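Two-arm cell: one gripper won't let go of thin fabric, the other arm faults out. What am I missing?
Asked by Estrella Bañuelos in Robots & Automation, Fri 5 January

Hi all! I'm having the best time with this project and I'd love to keep it going, but I've hit a fault I can't shake.

The setup is two arms facing one work surface, basket at the back left, green divided organizer toward the back right. The job is neckties, scarves and other small fabric items, rolled or folded, into the organizer. The controller is a Setetti and the grippers are the stock two-finger kind. When it runs well it is a joy to watch, I mean it, I've burned whole evenings just staring at it.
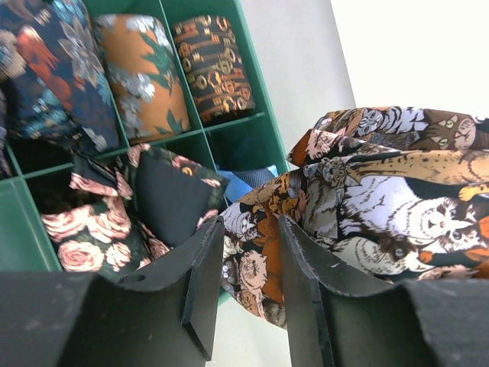 The trouble shows up with the thin printed cottons. The fingers open, the software reports the item as released, and the cloth stays hanging off one finger. The arm then heads off on its next move and drags the cloth over the dividers, and whatever was sitting in that compartment comes along. Twice now the other arm has been on its way in at the same moment, the cloth went tight between them, and the second arm stopped dead with fault 1057 (joint torque limit). After that I have to power down and untangle by hand.

Thick rolls never do it. I've wiped the fingers, slowed the release to half speed and opened them as wide as they go. The log says 89 clean releases before the first fault last night, then three bad ones close together. Is this static? Wear? Me?

3 replies

Rosodik
Static, for sure. It's winter, the air is dry, get a humidifier. My socks do the same thing.

Itziar Cifuentes
Oh, I love this kind of problem! Static may be part of it, but I'd look at two other things first.

Start with the finger faces. Small scuffs that you can barely feel will snag a loose weave. Run a scrap of nylon stocking over every face and edge with the power off — if it catches, so will your cotton. I polish mine with 1500 grit paper, wet, then wipe them clean and let them dry. It's ten minutes of work and the difference on light cloth is huge.

Next, your "released" signal. On most two-finger grippers it only means the fingers reached the open position. It knows nothing about the cloth! Add a check before the arm leaves: lift a tiny bit, open and close once in the air, open again, then look with the wrist camera if you have one. If there's still fabric between the fingers, go back down and let the bottom of the compartment hold it while you back out straight up. Most of my hangers were cured by that straight exit alone.

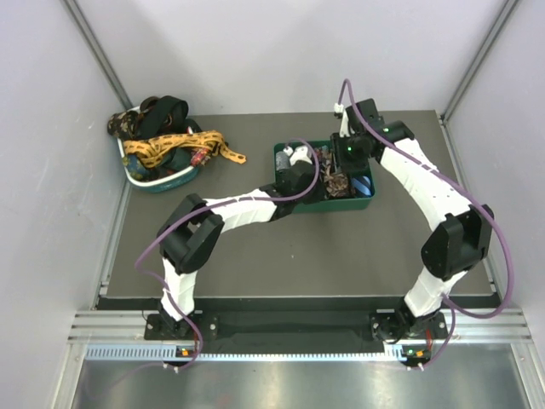 The part I'd fix today, though, is having both arms over the organizer at once. Make that area a shared zone with a lock, so one arm has to be fully clear before the other is allowed in. You'll lose a bit of speed. I went from 19 seconds an item to a little more than that and I don't miss it.

Please don't raise the torque limit to get rid of 1057. That fault did its job. It stopped an arm that was pulling on something, and one day that something could be your sleeve. And when you untangle, hit the stop first and support the forearm with one hand before you cut power, in case yours sags when the brakes or motors let go. Check your cables too after a hard stop. A loop that has slid down the forearm can catch on the elbow the next time it folds.

Have fun with it, it's a great project!

Odatstead
Agree on the lock. We had the same thing with dish towels on a Tsolakis controller and the zone setting was there the whole time, switched off. Look under motion, then shared areas. No idea what Setetti calls it. Also, rolling the thin ones tighter helped us a lot, loose ends are what get caught.

Comment from Estrella Bañuelos
Thank you!! The stocking test caught on the inside edge of one finger right away, so that's getting polished tonight. I found the zone lock too (it's called "reserve" on mine) and it's on now. Leaving the torque limit alone, promise. Rosodik, I did borrow a humidifier, I'll try it by itself so I know which thing helped. I want to have the whole basket running by February and I'll come back and post what the log says.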